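Speaker notes, Sibel Sönmez
Talk: The night the arm pushed too hard

Slide 1. Good morning, say name, say I am from the Briststead lab. Ask who in the room has worked beside a robot arm. Wait for hands.

Slide 2. Explain the task in simple words. The arm pushes toy blocks on a wooden board. Eight blocks, four colors, different shapes. The program is called Fleko. It gets a sentence, for example "move the red star next to the blue cube," and it must do it with slow, flat pushes. Flaltunberg gave us the first version and we changed it a lot.

Slide 3. The fault. It was in November, a little after 5 in the morning, in a long run without a person in the room. We had 1770 pushes planned. At push 200 the log still looks normal. Some time later the height value of the tip became wrong by a few millimeters, and the arm began to press down on the board. The force limit should stop it. It did not stop it, as the limit was read only at the start of each push and not during the push. Speak slowly here, this is the main point.
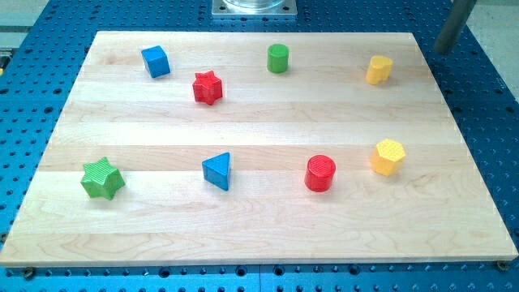
The arm continued for 76 pushes in this condition. Every one was marked "success" in the log, because the block did arrive at the right place. I want the audience to think about this for a moment. Our check looked at the block only. It did not look at the arm.

Slide 4. What we found in the morning. One joint was hot and gave a warning, and the tip was worn on one side. No person was hurt. Say clearly that a hand under the tip would be a different story.

Slide 5. What we changed. The force is now read all the time. Height is measured again after every hour of work. Long runs need a person in the building, and Hoàng, our safety partner, must sign the plan before we start.

If there is time: show the force curve again and point to the first small step. I missed it twice when I read the log.

Questions. If they ask about cost, say I do not have the final number yet. Thank the organizers.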